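首页 工具 地方选举 议会旁听 投稿 旧文

分类:工具评测 / 上门走访

Tesia 走访登记软件,一次镇议会补选用下来的记录

Milurcombe 镇议会补选,我在 Bindu Pinto 的竞选小组里管走访名单。十一月开始敲门,一直用到投票前一晚,软件是 Tesia。之前两次选举我们用的是 Wimo,再往前是打印表格加荧光笔。小镇选举的同类工具,中文评测很少,我把用过的部分写下来,没用过的功能不评。

先交代规模。我们选区的登记选民名单导进去以后,合并同一门牌,得到 2000 户。固定出来敲门的人不多,多数有白天的工作,能走的时间是傍晚到晚上八点。软件按账号包月,我们付的是一个月 148 的小团队档,不限走访人数,但后台管理员只能有两个。

导入名单

这一步比 Wimo 好。选举办公室给的名单是表格文件,姓和名分两列,地址拆成五列,公寓楼的单元号有时写在门牌前面,有时写在后面。Wimo 遇到这种情况会把同一家拆成几条,我以前要手工合一个晚上。Tesia 导入时会让你先看前面几十行的结果,确认哪一列对应什么,再一次处理完。我们的名单里有 130 户它拿不准,单独放在一个待核对列表里。我按街道逐条看过,大部分是老房子改过门牌,少数是名单自己写错了。

要注意的是,确认之后就不能整体撤回,只能删掉重导。我第一次把“邮编”和“投票站编号”两列对反了,只好从头再来。重导会清空已经分配好的路线,所以名单没弄对之前不要排人。
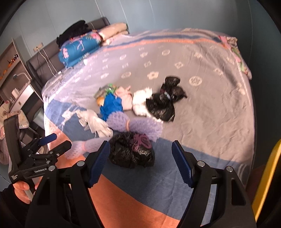 排路线

路线由软件自动切,也可以自己在地图上圈。自动切的结果在新区很好用,房子沿路排开,单双号分两侧,一个人走一侧,走完正好回到路口。老区就差一些,巷子之间有台阶和小路,地图上看着挨在一起,走起来要绕一大圈。Raili Nurmi 在老区住了很多年,第一次拿到自动路线就退给我,说照这个走,同一个坡要上三遍。后来老区全部由她手工圈,我再分给大家。

手工圈的操作不复杂,用手指在屏幕上画就行,但手机屏幕太小,容易把隔壁街的几户圈进来。建议用电脑做。圈好的路线可以存成模板,第二轮走访直接调出来,这个功能我们用得最多。

每条路线能设上限户数。默认是六十户,对傍晚出门的人太多了。我们改成三十五户,多数人能在天黑透之前走完。

敲门时的登记页面

页面上方是地址和住户名字,下面是几个按钮:没人、不方便、支持、未定、不支持、搬走了。按完可以写备注。按钮够大,戴薄手套也能按。冬天晚上站在别人家门口,这一点比什么都实在。

备注栏有字数限制,到了上限不提示,后面的字直接丢掉。Sharada Shenoy 习惯把对方关心的事情写得很细,公交站迁走、垃圾分类时间、学校门口限速,一户能写一大段,结果头两天的备注有一半只存了前面几句。我们向客服反映过,回复说下个版本会加提示,到我们用完时还没有。

问卷题目可以自己加。我们加了三道:对镇中心停车收费的看法,是否需要邮寄投票的申请表,愿不愿意在院子里放牌子。第二道题很有用,后台可以直接导出需要申请表的地址,第二天就去送。第三道题应该早一点加,我们是走到一半才想起来的,前面走过的街只好再打电话。

没有信号的时候

河边那几条街信号不稳。Tesia 说支持离线登记,条件是出门前在有网的地方把路线打开一次。记得打开过的人,登记都保存了,回到家一连网就传上去。忘记打开的人,到了那里只能看到一片灰色地图,什么也做不了。我后来在群里固定发一条提醒,出门前四件事:路线打开、手机充电、传单带够、胸牌戴上。

离线登记传上来的时间是联网的时间,敲门时间没有单独记录。对我们影响不大,但如果你的小组要分析几点敲门应答率高,这份数据不能用。

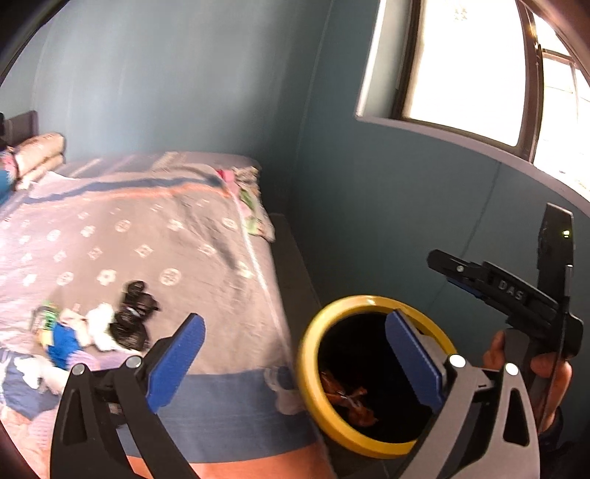

隐私和权限

选民名单是有使用限制的,我们在发账号之前让每个人签了一页纸。软件这边,走访的人只能看到分给自己的路线,交回以后就看不到了,这个设计我赞成。不足在于管理员看备注时没有分级,什么都能看。有人在门口讲了家里生病的事,走访的人顺手写进备注,这类内容本来就不该记。我们后来定了规矩,备注只写和议题有关的话。

选举结束后要删数据。Tesia 的删除入口在账户设置的最底下,删完会发一封确认邮件,写明删除日期。Wimo 当时要写信去申请,等了很久。这一项 Tesia 做得更规矩。

后台统计

统计页每晚更新一次,能看到每条街走了多少,应答的有多少,支持的比例。候选人本人每天早上看的就是这一页。图表做得朴素,颜色只有三种,打印出来贴墙上也看得清。

支持比例这个数字要小心用。愿意开门和你聊几句的人,客气的成分很大。我们有一条街在后台上一片支持,投票站那边的结果一般。软件没法解决这个问题,纸表时代也一样。Gangadharan Chacko 以前替 Mofokeng 那边的选区管过名单,他的做法是把“支持”再分成两档,主动说的算一档,问了才点头的算另一档。Tesia 允许自定义按钮,我们第二轮照这个改了,催票时先联系前一档,节省了不少电话。

要改按钮就在第一轮开始前改。中途改的话,旧记录仍按旧按钮统计,两轮数据在图上接不起来,只能导出来自己算。

和 Wimo 比

Wimo 便宜,界面也简单,年纪大的同伴上手更快。Sumathi Namboodiri 到最后都更喜欢 Wimo,她觉得 Tesia 每登记一户要多按一次“下一户”,三十多户走下来很烦。她说得有道理,这个步骤没有办法关掉。

Wimo 的弱点在名单处理和离线。如果你的选区不大,名单干净,全程有信号,用 Wimo 就够了,没有必要多花钱。如果公寓楼多、门牌乱,或者要走两轮以上,Tesia 省下来的时间值这个价格。

纸表我们也没有完全放弃。每条路线打印一份放在文件夹里,手机没电就用纸,回来再录。Tesia 的打印格式一页只排十二户,字很大,空白很多,费纸。我是导出表格后自己重新排的,横向,一页放二十户,留一列写字。

客服

只有邮件,没有电话。工作时间内一般当天回,晚上发的要等到第二天上午。投票前一晚我们有一个账号登不进去,八点多发的信,当晚没人回,最后是把那条路线转给别的账号解决的。竞选工具的客服在投票前夜不上班,这一点我要扣分。

费用方面还有一条,包月是自动续的,取消要提前五天。我们记在日历上了,没有多付。合同里写的是按自然月计费,月底注册不划算,月初再开账号。

下次补选如果还是我管名单,我会继续用 Tesia,按钮和问卷题目在出门之前定好,老区路线直接用 Raili 存下的模板。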